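Wanted: people who don't believe the brochure

Clillthorpe is looking for testers for a paid review of the Lusik, a tabletop robot arm package sold to schools, cooking programs and small care homes as a "kitchen-ready helper." We review equipment for people who have to spend somebody else's money on it, and we take no payment from sellers. The maker, Prurkska, knows we are doing this one. They have asked to see the results early and we have said no.

You may have seen the sales page. It says the arm can be taught to sort, set out and put away kitchen items "in a single afternoon, by anyone." We have read sentences like that before. The last kit we reviewed with the word "anyone" in its pitch needed a software engineer and a long weekend, and even then it would only pick up what it had been shown, in the spot where it had been shown it.

So we want anyone. If you have never touched a robot, good. If you have and came away annoyed, also good.

What you would be doing

Each tester works with one arm at one table for two sessions of three hours each. In the first, you follow the printed guide that comes in the package and try to teach the arm a set of simple jobs: move a piece of toy fruit to a plate, put something in a bowl, pick up a bottle without knocking it over. You get the guide and nothing else. Our staff will be in the room for safety and will not help you, even if you ask nicely.

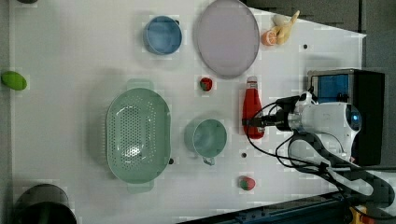

In the second session we move things. The seller makes a good deal of the arm coping with "everyday mess," and we would like to know how much mess they had in mind. You will set up the table any way you like, within a few rules, and run the same jobs again. You write down what happened each time: done, done badly, gave up, or had to be stopped. There are 30 runs per session. It gets boring. Please believe us on this point, as two people walked out of our last review over it and we had to start their share from scratch.

You will also fill out a short form on the guide itself. We care about that as much as the arm. A machine that works only after a call to the support line has a hidden cost, and we want to know how soon you would have picked up the phone.

Who can apply

You must be 18 or older, able to sit or stand at a table for an hour at a time, and comfortable reading instructions in plain English. You should be willing to say in writing that something is bad. We get a surprising number of polite people who tell us in the hallway that a product drove them up the wall and then give it four stars.

We can't take anyone who works for Prurkska, sells its products, or has a close relative who does. We also can't take anyone who has used the Lusik before, including at a trade show.

Pay and practical details

Testers get $200 for both sessions, paid after the second. If you stop after the first we pay $60. Sessions run in September, mornings from 9:00 and afternoons from 1:30. There is street parking and a bus stop at the corner. Bring your own lunch if you are booked for a morning and an afternoon back to back, which we don't recommend.

The sessions are filmed from above the table. Your hands and voice may be recorded. The footage is used to check the run sheets and is not shared with the seller. Your name won't appear in the review unless you ask for it to.

How to apply

Send a few lines to Bo-ram Byun in the testing office saying who you are and which half of the day suits you. No résumé. Please tell us about one thing you bought that didn't do what it said on the box, and what you did about it. Questions about safety, access to the building or the consent form go to Kha Tô.

We reply to everyone, including those we turn down. If you are chosen you will get the consent form and a street address. You won't get the guide ahead of time, so please don't ask for it.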